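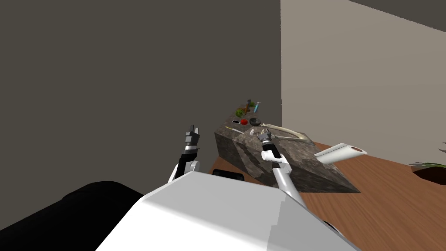
Slide 1. Ronara, Island Room, simulated. Right gripper at the near edge of the counter, left arm parked upright.

SPEAKER NOTES – "Renting a Kitchen That Doesn't Exist"
Flamdale meetup, evening session. 25 minutes plus questions.

OPENING (slide stays up)

Let them look at it for a few seconds. Resist talking.

Then: I've spent more hours in this room since December than in my own kitchen, and I've cooked the same number of meals in both.

Who I am, short version. I do evaluation at Wolance. We write the software that decides where a robot's hands go next, and my job is to find out how often it decides badly. For most of last year I did that with a real two-armed robot, real groceries and a mop. Then we took out a subscription to Ronara, and this talk is what I'd have wanted to hear before we signed.

Disclosure: Wolance pays full price. Ronara gave me a tote bag. It's a decent tote bag, and I've tried to adjust for it.

WHAT YOU GET

Ronara rents simulated rooms. You bring your control software, they supply the room, the robot body, the objects and the physics, and you run your task as many times as your budget can stand. The catalog had 124 rooms when we signed. One seat is $418 a month. Compute is billed on top, and I'll come back to that with feeling.

The rooms come furnished. Point at the screen: stone island, plant over on the right, bottles toward the back of the counter, the red thing and the dark bowl right beside it. Our bread-and-butter task is to pick up the red thing and put it in the bowl. Ask the room whether it's a tomato or an apple. Take a show of hands. (At the office it went to a vote and Serpil Bilgin still doesn't accept the result.)

The object list in the software settles it, naturally, but don't tell them. Let it bother somebody on the drive home.

SLIDE 2 – SETUP

The brochure says you'll be running in an afternoon. I'd like to meet the afternoon.

Ours took nine working days. Two of those were our own fault: our arm controller assumed joint angles in degrees, theirs wanted radians, and for a while the robot's idea of a gentle reach was to spin like a lawn sprinkler. Volkan Kocabaş found it. He has asked to be mentioned, so he's been mentioned.

The other seven days went like this:

License server. It wants a fixed address. Our IT people change addresses the way other people change socks.

Robot model. You choose from their list or upload your own. Uploading works, but you have to enter the gripper limits by hand, finger by finger, into a web form that logs you out after ten minutes. Keep the values in a text file and paste them.

Room lighting. Each room has a default sun. Changing it restarts the whole session, which the manual mentions on a page I read in week three.

Pause here for anyone who has used Chang, because they'll be smirking. Yes, Chang sets up faster. Chang also gives you four rooms, and in my trial two of them were the same garage with the door on a different side.

SLIDE 3 – WHAT IT'S GOOD AT

Resets. I can't oversell this. On the real robot, somebody walks over after every run and puts the tomato (or apple) back where it started, then checks it against the tape mark, then goes and gets the one that rolled under the fridge. In Ronara you press a key. Tiruwork Mekonnen used to do most of our resets and now does statistics, and she reports that statistics involve a lot less bending.

Reach problems. The Island Room is very good at showing you that your planner has never thought about the near edge of a counter. Ours liked to come in low and flat. A real forearm would have met real stone, and I'd have had a conversation with finance. In the simulator we got a red line in a log file.

Clutter. You can load the counter as heavily as you like. We keep it busy on purpose, including the long pale curved thing lying across the right side. Internally it's called the bone. It has another name in the catalog and I've never once heard anybody use it. The bone is our best test object, because the planner badly wants to treat it as a straight line between its two ends, and it isn't one.

Left arm. (Point.) In this task the left arm has nothing to do, so we park it up and out of the way. Ronara lets you freeze an arm in any pose and charges you nothing for it. I mention this as it may be the only thing they charge nothing for.

SLIDE 4 – THE NUMBERS, SUCH AS THEY ARE

We ran pick-and-place in the Island Room 418 times. Yes, that's the same as the monthly price. I noticed it when I made the slide and decided to leave it, since a dollar a run sounds like a plan.

338 of those runs ended with the object in the bowl and the hand clear of the counter. That's our bar. We don't give partial credit for "in the bowl, but so is the gripper."

Failures fell mostly into one pile: the hand arrived fine, closed fine and lost the object on the way up. Second pile: touched something else first. The bottles are a hazard, as one would expect of bottles.

Say this slowly: these are results for our software in one room. Please don't go home and tell people that Ronara scores anything. Ronara doesn't score. It sits there being a kitchen.

SLIDE 5 – WHAT IT'S BAD AT

Soft things. Anything that bends, crumples or drips. Paper behaves like sheet metal. I tried a dish towel from the catalog and it stood up on its corner and stayed there, quite pleased with itself.

Leaves. Greens count as one solid lump for contact. If your product is salad, keep shopping.

Friction. Every object has a friction value, and as far as I can tell a good share of them were filled in by somebody who wanted to go to lunch. A bottle and a piece of fruit had identical numbers down to the last decimal. We measured our own and replaced them. The results dropped, which was annoying, and moved closer to what the real robot does, which was the point of the exercise. Budget a week for it.

Fingers. The gray fingertip pieces on our gripper model are rigid. On our hardware they give a little. So a grasp that squeaks through in real life can fail in here, and the reverse, and you can't tell which you're looking at without going back to the lab and getting the mop.

SLIDE 6 – THE BILL

Take a sip of water first.

The seat price is the small number. Compute is metered by the minute, and the meter runs whenever a session is open. Open means open. It includes sessions where the robot is standing still, sessions where you've gone to a meeting, and one session in particular that I started before a long weekend.

Tuncay Çetinkaya, who approves our invoices, printed that one and left it on my chair. No note. He didn't need one.

There's an idle shutoff. It's under Preferences, then Session, then a little arrow, and it ships turned off. Turn it on. If you remember one slide from tonight, make it this one, although I know everybody's going to remember the tomato.

SLIDE 7 – SUPPORT

Better than I expected. Our contact is Gunther Ehlers, who answers in full sentences and has never asked me to clear my cache. I sent him the friction complaint with a table attached. He wrote back the next morning: "You are right and I am sorry about the bottle." Some of the values were corrected in the following release. The bottle was among them. The fruit is still pending.

Documentation is another matter. The search box finds the word you typed in every page that doesn't explain it. Go to the change log instead. It's written by someone who knows the product and is a bit tired of it, and I've learned more there than in the manual.

SLIDE 8 – WOULD I RENEW

Yes, one seat. We had two and the second was mostly Volkan looking at living rooms.

Get it if you have a rigid-object task, a planner you don't trust yet and somebody patient enough to fix the friction table. Try Chang first if you only need one room and you need it by tomorrow. Keep your real robot in either case. We run everything in Ronara, take whatever survives and put it on the hardware, and the hardware still finds a new way to drop things. It finds fewer of them, and later in the week.

If I'm running long, skip the Chang comparison and go straight to questions.

QUESTIONS I'LL PROBABLY GET

Can you bring your own room? Yes. You upload a scan or a model and they clean it up for a fee. We haven't. Our test kitchen is ugly and I'd prefer it stayed private.

Does it do two-handed tasks? It does, and the left arm wakes up perfectly well. Our software is what isn't ready. Ask me in the spring.

Can we see it live? No. The meter's off and it's staying off until I get home.

Is it a tomato? Thank them for coming. Slides are on the meetup page, the friction table too, and Serpil is by the coffee if anyone wants to hear the other side.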